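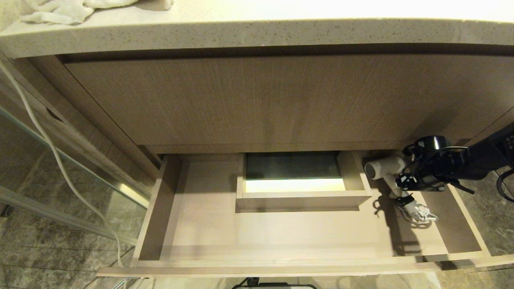 Annick Gagnon
Contributing writer, reluctant voter

Jan 14, 2022

Our state representative has discovered fiscal restraint again. He does this every winter, the way other people discover the treadmill.

I am talking about Carrier, who has held the Grestalmont seat long enough that my younger neighbors think it came with the building. On the floor last week he gave a speech about the proposed home heating credit, and it was a beauty. Families need to tighten their belts. Government can't be everybody's rich uncle. He knows what it is to struggle, because his grandfather struggled. (His grandfather comes up a lot. The man seems to have struggled in whatever industry is under discussion.)

The credit in question is $180 per household, one time, for people who meet the income limit. That's it. That's the rich uncle. I have had uncles who gave more than that at a wedding and then complained about the chicken.

Now, I could live with this if Carrier were a true believer. I've met true believers. They're exhausting at dinner, but they'll send back the money when it's their turn. Carrier's turn came in October, when he voted to extend the Skivance tax deal for another 4 years. Skivance, if you've missed it, is the warehouse outfit that was going to bring 597 jobs to the valley. By its own filing it has brought 368, and I'm told the definition of "job" in that filing is a generous one. The original agreement said that if the company came up short, it would pay some of the tax break back. The extension says that if the company comes up short, it will "provide a narrative explanation."

I would love to be able to do this. I would love to send the county a narrative explanation in place of my property taxes. I think mine would be pretty moving.

When someone at the town forum asked Carrier how he squared the two votes, he said they were completely different matters, and that one was an investment and the other was a handout. The room got a little noisy. He then explained that investments come back to the community over time, and looked at his watch.

I went home and tried to take that seriously, since I do try. A heating credit goes to a retired bus driver. She hands it to the oil company in town, which pays a guy to drive the truck, who buys his lunch at the diner across from the post office. I'm no economist, but it sounds like the money got around. Meanwhile the Skivance money went up to Skivance and, as far as I can make out, liked it there.

What gets me is how badly he needs to be the one who decides who's deserving. In the same speech he warned about people who might "game the system" to get the credit, and he wanted a six-page application with proof of hardship. Skivance's extension request, which is public and which I read in full while waiting for a tire, runs two pages, and one of them is the cover letter.

Then there's Jeninitz, who is supposed to be the opposition. Her statement said she was "deeply concerned by the process." She voted for the extension too, by the way. I looked it up. When I emailed her office to ask about that, I got a nice reply thanking me for my interest in the parks. I have no interest in the parks. I mean, they're fine.

Some of you will write in, as you did last time, to say that I'm being unfair and that Carrier got the bridge fixed. He did get the bridge fixed. I drive on it. I'm grateful every time I don't land in the river. But I don't think a bridge buys you a lifetime pass to lecture people about the thermostat, and I'd say the same if he had fixed two of them.

The credit goes back to committee later this month, and public comments are open until then. You can send yours through the legislature's website, where the form will ask you to pick a topic from a list. Heating isn't on it. I chose "Other," and wrote a narrative explanation.

Comments are open below. Please keep it civil about his grandfather.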